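Price the Pound, Not the Piece
May 15, 2018

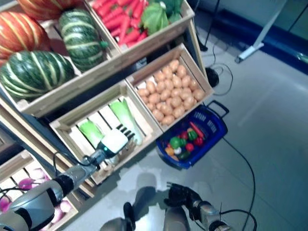 Striped pumpkins and carrots in slatted wooden crates.

Most grocery stores in the Haturmont area still sell winter squash, cabbage and lettuce by the piece. I think this is a poor way to price produce, and the case against it can be made with a kitchen scale.

In January I weighed 20 heads of green cabbage from a single bin at the Canau market. All carried the same price. The lightest came in a little under two pounds and the heaviest at more than four. A shopper who took the first head within reach could have paid twice as much per pound as the next person in line. The sign over the bin gave a price and a variety name. It gave no weight, no range and no minimum.

The usual defense is speed. A cashier enters a code and a quantity, and the sale moves on. This was a fair point when scales sat at the end of the aisle and every bag needed a sticker. Most checkout lanes now have a scale built into the counter. The cashier sets the item down either way.

The second defense is that growers sort by size before shipping, so that pieces in one case are close to equal. Sorting does narrow the spread. It does not survive the store, where two or three cases are emptied into one display and the large pieces leave first. By late afternoon the bin holds what the morning shoppers rejected, at the morning price.

Bright, the smaller of the two chains here, moved squash and cabbage to weight pricing last year. I compared shelf prices before and after using my own receipts. The average cost of a squash barely changed. Small ones became cheaper and large ones cost more, as they should. A household of one can now buy a small squash without paying for part of somebody else's large one.

Some items should stay as they are. Herbs sold in bunches weigh too little for the scale to matter, and a lemon is bought for a recipe that asks for one lemon. A reasonable cutoff would be any item that commonly weighs more than 500 grams. Below that, the differences are a few cents.

Dranov, the larger chain, says its customers prefer round prices. It may be right. A round price is easy to add up in the head, and I would keep it on the sign as an estimate for a typical piece, printed under the price per pound. The register should charge by the second number only if the store can't afford the first, and with a scale already in every lane, it can.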